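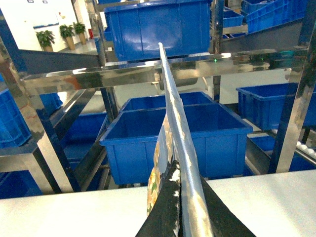

Restocking, take one million

July 18, 2026

Home from the Hirthorpe lab with sore feet and a head full of grip angles. We're deep in the part of the study where we test whether wrist views help the policy pick the right bin, or if the head camera can manage on its own. Saadet Ersoy says it can't. I said in May that it could, and there's a coffee riding on it.
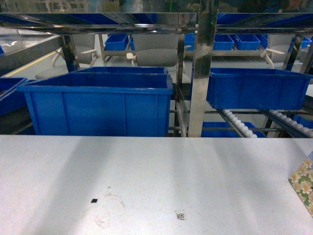 I'm starting to worry about that coffee. We trained both versions on the same 1,231 episodes, then gave each one 45 tries at the rack. The head-only version does fine on the big front bins and then gets lost as soon as the target is a row back (those steel posts hide so much!). With the wrist views added, it missed 3. I made Saadet rerun the tally and she was way too cheerful about it.

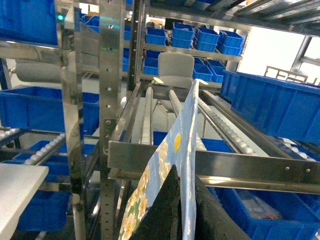 Thin stuff

Flat, bendy things are still my favorite headache. The Swanson method treats the grasp as finished once the fingers close, but ours keeps checking the pinch all the way to the bin, and I really think that's the piece worth writing up.
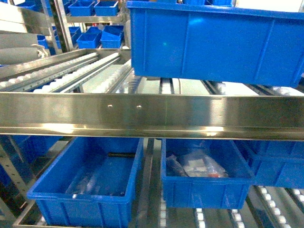
Skelldale wants a draft in 5 weeks, so I need to redo the plots, and the methods section is still mostly bullet points and swearing. Tomorrow: new seeds, better shoes.

Filed under: lab diary, manipulation, bins

Home | Diary | Papers | About me | Older entries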